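What the Cup Demo Left Out

13 Aug 2020

By Maricica Stoica

The invitation from Hidatby promised that visitors to its open day would see machines "learning the way people learn." I have been to enough of these events to know that a phrase like that is doing a lot of lifting, so I went with low hopes and a notebook.

What I found at Kozan was a wooden table between black curtains, a lot of cable, and white cups. The part of the project they wanted us to see is called Sernard. People work the grippers by hand, the motions get recorded, and the recordings are supposed to teach a robot to do the same thing on its own. Ekrem Çetinkaya, who led our group, called this "the honest end of the business." I'll give him that. Most companies hide it. 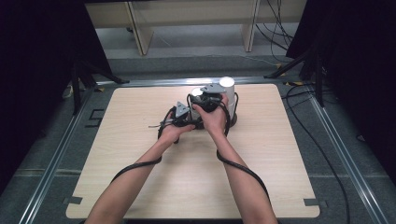 Both hands on the device at the Sernard table, open day at Kozan.

Look at how much of the work belongs to the person. Somebody decides where to hold the thing, how to tilt it, when to ease off. Two arms are tied up with it, and there are cables to mind as well. Watching this, I kept wondering which part of it I was supposed to call automation. Çetinkaya said the automation comes later. It has been coming later at every open day I have attended, and I first heard the line 3 years ago at Zunditz, from people just as pleasant.

Then there was the matter of the numbers. A slide told us the project had collected 3012 recordings. Bülent Gündoğdu, a retired packing supervisor standing next to me, asked how many different rooms those came from. One, was the answer, so far. He asked how many kinds of object. Mostly cups and containers. He wrote that down and didn't ask anything else, but I could see him thinking about his old plant, where the light changed all day and the cartons came in crushed.
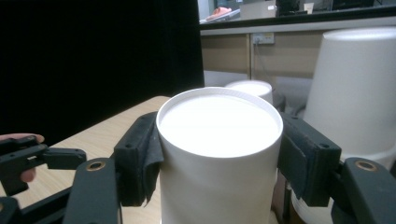

I don't want to be unfair about cups. They are a harder job than they look. Squeeze a paper one too much and it folds, too little and it slides, and a person sorts that out with no thought at all. If a machine could do it reliably, on a messy counter, with someone's elbow in the way, I would be impressed and I would say so in print. But we were shown people doing it, and then we were shown a slide.

Zübeyde Gökçe, who handles the visitor program, told me 200 people had signed up for the day and 80 had come in the morning. She was proud of the turnout, and she should be. The visitors around me were curious and patient, and several were plainly worried about their jobs. They deserved a straight answer about what the robot can do today, with no hand on it. I asked for one twice. The first time I got a story about how children learn to stack blocks. The second time I was told results would be shared in May.

So put me down for May. I would like the same table and the same cups, the people standing well back, and the failures left in — all of them, including the dull ones. Muammer Dursun, my editor, thinks I am being hard on a young project. Maybe. But they picked the words on the invitation, and I only came to see whether they were true.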